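Moving my license to a new computer when the old one won't start

Posted by Pendo Rotich
Jun 23, 2018

Hi all, hoping somebody has been through this. I use Zullau for drawing floor plans (small stuff, mostly kitchens and the odd garage conversion) and I bought the full version, so it's the kind you pay for once. My old desktop died last week. It powers up, the fan spins, and then I get a black screen and that's it.

I bought a new machine and downloaded the installer from my account page, no trouble there. But when I type in my serial number it tells me the license is already in use on another computer and I should release it from there first. Well, I'd love to! I can't get that computer to show me a desktop, let alone open a menu.

I have the serial, the receipt in my email, and my account login. I also have a backup of my drawings on an outside drive, more than 4,000 files going back years, and I'd really like to be able to open them again before my next client meeting. Do I have to pay a second time? I wrote to support through the web form and all I got was the automatic reply.

Ezequiel Ventura

You don't have to pay again. I went through the same thing in March when my laptop quit on me. Log in to your account on the website (the website, not the program), go to My Products, click on the little arrow next to your serial number and you should see a list of computers. Mine had the dead laptop on it with a Remove link at the far right. I clicked that, waited a few minutes, and then the new install took the serial on the first try.

Two things that tripped me up. The list shows the name Windows gave the computer, so it may be something like DESKTOP and a string of letters, and if you have more than one machine on there you'll want to be sure which is which before you remove anything. And the link was missing completely when I was logged in with my older email address — I'd registered the program under one address and bought it under another. If your list looks blank, try any other email you might have used.
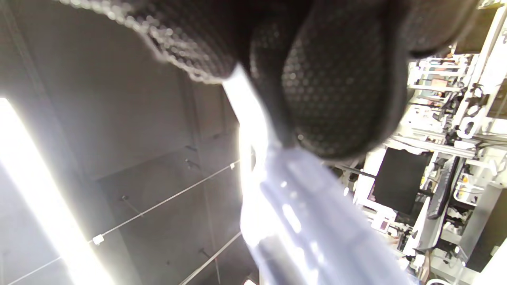
Can I still release the license if the old computer never turns on again?

The old computer doesn't need to be on at all. The release happens on the account side, and the dead machine just drops off the list.

Once you're in, go to Preferences and point the program at your backup drive before you open any drawings. Otherwise it goes looking for your symbol library in the old folder and fills the screen with warnings. Nothing is lost when that happens, it's just annoying.

Usa Boonyarit

Same problem here, did you ever hear back from support? I sent them two messages and gave up. I ended up using Makori for a while, it opens most of the same files but the text comes out too big.

Kiprono Shirima

What Ezequiel said, with one warning. If you have version 7 there is no Remove link, that only came in with version 8. For the older one you have to call and read them the serial and the order number off your receipt, and they reset it by hand. I was on hold for ages but the person I got was very nice and it was done before we hung up. Ask them to email you a confirmation while you have them on the line.

Also, don't keep typing the serial in over and over to see if it's working yet. I did that and got locked out until the next day.

Pendo Rotich

Thank you both!! I'm on 8 and it was the email thing. I had an old work address on the account that I'd forgotten all about, and there was my poor desktop sitting in the list. Removed it, put the serial in again, and it went straight through. Now I just have to find where my custom line styles went, but I'll start another thread for that.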